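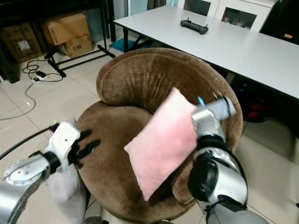 Head camera, cushion task. Right gripper on the pink pillow, left hand open over the seat edge.

Trurel cushion set, readme

Work in progress, Sulastri to tidy up before May. Ask her or Sugeng Mandagi if something looks off.

What's in it
2,577 clips in all. Task is always the same: put the pillow on the armchair. Head view plus joint readings for both arms. No sound.

Folders
train: 135 sessions
check: 12 sessions, don't train on these please
One text file per session with operator initials, start time and the instruction as given.

Labels
good / dropped / stopped. Dropped means it left the gripper before reaching the seat. Stopped is operator hit stop, any reason. Only 131 of the train sessions have labels so far, the other four are still with Sugeng.

Known problems
- velvet changes shade when brushed, so the seat looks different clip to clip. Leave it, don't colour correct
- joint readings lag the video a bit in the Tuesday sessions, fix is in the Closto script but not run yet
- some instructions say "cushion", some say "pillow". Same thing
- left hand is labeled idle even when its near the chair

To do
Split by operator. Rename stopped to something clearer. Copy to the Asetico drive.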